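[gripper-users] Re: Handheld units: width reading drifts after cup contact 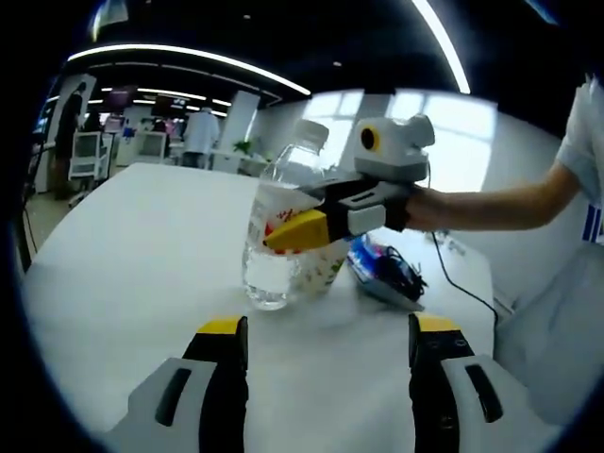 Left-hand view, second gripper at the printed paper cup, bottle behind it.

Replying to the list as well, as the Cabrera site reported the same symptom in March.

> On Saturday we lost the width channel on the right unit again.
> Fingers fully open, log says 3 mm. Power cycle clears it. We
> suspect the encoder and would like to swap it under the Storis
> contract. Is anyone else seeing this on firmware 2626?

I would not swap the encoder yet. We had this on both of our units, and a new encoder made no difference on the first one.

What we found:

The raw encoder count on a healthy unit goes from zero (closed) to 3783 (fully open). On the faulty unit the raw count was correct through the whole travel. The scaled width was wrong. So the sensor is fine and the error comes in after it.

The zero offset is rewritten whenever the unit sees the finger load go over threshold while the count is steady. The firmware takes that to mean the fingers are closed against each other. Pressing one tip against the outside of an object, with the fingers open, meets the same two conditions. The offset is then saved at the open position and every width after that is wrong until restart.

Paper cups set it off more often than the bottle does. I have no good explanation for that. The wall gives a little and the load comes up slowly, and the Ulska filter may be treating this differently from a hard contact. I have not tested it properly.

To check yours:

1. Restart, open fully, note raw and scaled values.
2. Hold the fingers open and press one tip against the side of a cup for 30 seconds.
3. Read both values again. If raw is unchanged and scaled has dropped, you have the same fault.

Workaround: set auto_zero to off in the Zelico config and zero by hand at the start of each session. The setting is read only at boot. We have had no drift since, on either unit.

Any recordings made with auto_zero on should be checked before they are used for training. Width can be rebuilt from the raw channel if you logged it. We did not log it for the early sessions and had to drop them.

Can you post the raw values from Saturday if you still have them?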